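The Marble Cloth
Table gallery, page 4
Text by Hooman Shirazi. Updated Wed 6 December

Welcome to the fourth page of the table gallery. The first three pages were about the old cloths, which came mostly from my mother, Fatemeh Shirazi, and they had flowers or a plain border. The cloth on this page is newer and it has a very different character. Some of you have already asked about it by e-mail, so I will try to put all the answers in one place. Please click on a picture if you want to see it larger.

It is a printed cloth with three colors: white marble, black marble and a pale pink which my mother calls "the color of old roses." The colors meet in large pieces with slanted edges. Where they meet there is a thin gold outline, and inside it stand the words SIMPLE BEAUTIFUL and, in smaller letters, family & happy. I know that the English is a little strange. Manouchehr Pakzad, who corrected my page about the flower cloths, wanted to know if it should be "simply beautiful." Perhaps it should, but I have become used to it and now I like it more than the correct version.

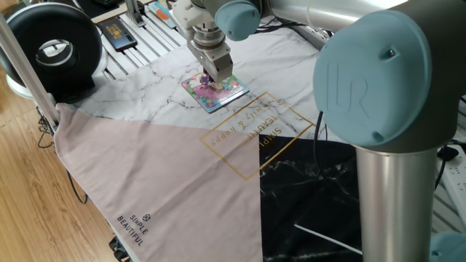
I bought the cloth in September, in a household shop in Emden named Grundmont. They keep their tablecloths on a long rail at the back, and you must take each one down and unfold it if you want to know what the whole pattern is. I had this one half open when Bautista Figueroa called to me from the next aisle that I should look for a bigger size. There was no bigger size. It cost 19 euros and I did not have to think very long.

At home I put it on with the gold words pointing to the kitchen side. My mother turned it. The next morning I turned it back, and so it continued for a while. With a flower cloth you do not have this problem, the flowers can be looked at from everywhere. With words, one person is always reading them upside down. Now we put it on in whatever way it comes out of the drawer.

Some notes about the colors, for those who are thinking of a similar cloth:

White marble. It is the calmest part. The gray veins are thin and they do not disturb you when you sort small things, such as buttons or beads. Crumbs can be seen immediately. A sheet of white paper is more difficult to find on it, and I have left more than one receipt lying there.

Black marble. It looks elegant from the door. From the chair you will notice every bit of dust and flour on it, also every cat hair if you have a cat (we do not, but Pejman Ebrahimi has two and he brings the hair with him on his sleeves). A white cable or a white thread shows very clearly on it. I put dark scissors there once and looked for them in three rooms.

Pink. It hides the most. Tea is the exception, because our tea is strong and makes a brown edge if I do not go for the sponge at once. I had expected the pink to be too sweet for me, and it is less sweet than in the shop, where the lamps were yellow.

Colorful things look good on all three. We have children's cards with cartoon pictures, very loud ones, and on the old flower cloths they almost disappeared. Against the marble print you see each card, also when it lies flat and you sit at the far end of the table. My niece prefers to lay them out here now, and she complains if I have put on another cloth.

Now about washing, because this was the question in most of the letters. I wash it at low temperature, inside out, together with dark towels. One time I did it at 60 by mistake. The gold survived this, but I would not repeat it. I do not use the dryer. After washing I pull the corners while it is still damp and hang it over the door, and then the fold lines are nearly gone by evening. If they are not gone, I iron from the back side and I go carefully where the letters are.

The spray I use for stains is from Jasto, the 500 ml bottle. For tea and tomato it works well enough. For candle wax I have no good advice. My mother has a method with brown paper and the iron, and I have promised to write it down for the page about the Christmas cloths.

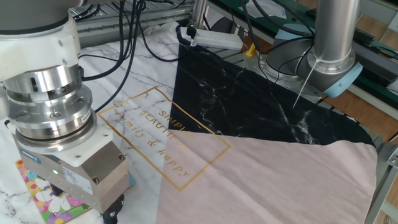

Another question was about the size. A cloth should hang down equally on all sides, this is what I learned as a child. Ours does not do this. It goes over the edge in one place and makes a small fold in another, and a corner of pink will hang in front like a flag if I am not paying attention. When guests come I measure with my hand on the left and on the right. On normal days I leave it. Bautista says that cloth clips would solve it, the metal kind which people use in the garden. I have bought a packet of them and they are still in the packet.

Then there is the gold outline. It sits tilted on the cloth, so please do not try to make it parallel with the table. I tried this on the first evening, and when the gold lines were straight everything else was wrong, and the cloth was hanging like a shirt with the buttons in the wrong holes. The edge of the cloth is what you should look at. Start from one long side, smooth with the flat hand toward the other, and let the words be where they are.

Manouchehr has asked whether the print is the same on the back. No, the back is pale and you see the pattern only weakly through it. I have used it this way for cutting paper stars, when I did not want glue on the good side.

From letters I have received:

Mrs. Ouellet writes that she has nearly the same cloth, with gray in the place of the pink, and that her gold letters have lost their shine after one year. Thank you for this information, I will watch ours. She also recommends a soft felt cloth underneath so that plates make less noise. We tried it with an old blanket. It was too thick and the glasses did not stand well, but with thin felt I can imagine it.

Pejman wants me to mention that he was the one who found the shop. It is true. He was there for a saucepan.

The next page will show the Christmas cloths, the red one and the one with the burned corner. If you have a photo of your own table, you can send it to the usual address, and please write with it which size the cloth has and if I may use your name.

Back to page 3: Flower cloths
Forward to page 5: in preparation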